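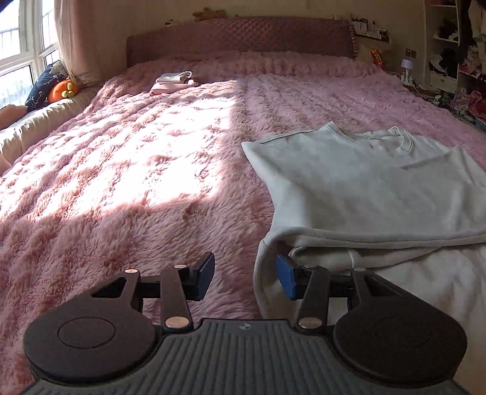 The meeting opened with the sleeve artwork for the Retach compilation, a two-disc set of home recordings by eight acts, with Takau and Nepia confirmed on disc one. The working title remains "Spare Room." Three cover directions were reviewed. The preferred direction uses bedroom textures at full bleed, and the shaggy pink blanket spread over the large bed was accepted as the color reference for the inner sleeve. The long pile may lose detail in uncoated printing, so a proof on both paper stocks is required before sign-off.

**Date:** Sunday, April 5, 2026

**Minutes of the last meeting:** Approved with one correction. The Nepia track is the four-track demo mix, and the live version is withdrawn.

## 2. Audio

- Masters received for all tracks except the Bandard instrumental, which was delivered at the wrong sample rate. Redelivery requested from the source session.
- Takau side opener has a low-frequency hum below the first verse. Agreed to apply a narrow cut only. No broadband noise reduction on any track.
- Spacing between tracks set at 2 seconds, with the exception of the Nepia segue, which runs straight through.
- Vinyl cut deferred. Running time on side B is too long for the level requested by the cutting room.

## 3. Pressing and print

First run set at 1,000 copies on CD. A proposal to raise this to 3,000 was discussed and not carried. Mail-order sales of the previous Retach title came in at over half the stock, and the remainder is still in storage.

Liner notes to be set in one column. Lyrics omitted. Credits must list recording format for each track.

## 4. Rights

Split sheets signed by all acts except Bandard. Publishing on the Takau cover version is not cleared. If clearance is not in hand at the next meeting, the track moves to a download-only bonus.

## 5. Release

September confirmed as the release month. Advance streaming limited to one track per act. No launch show is planned unless a room can be booked without a deposit.

## Actions

- Request Bandard files and split sheet
- Order paper proofs, coated and uncoated
- Chase publisher on cover version
- Circulate revised track order

Item 6 (merchandise) held over.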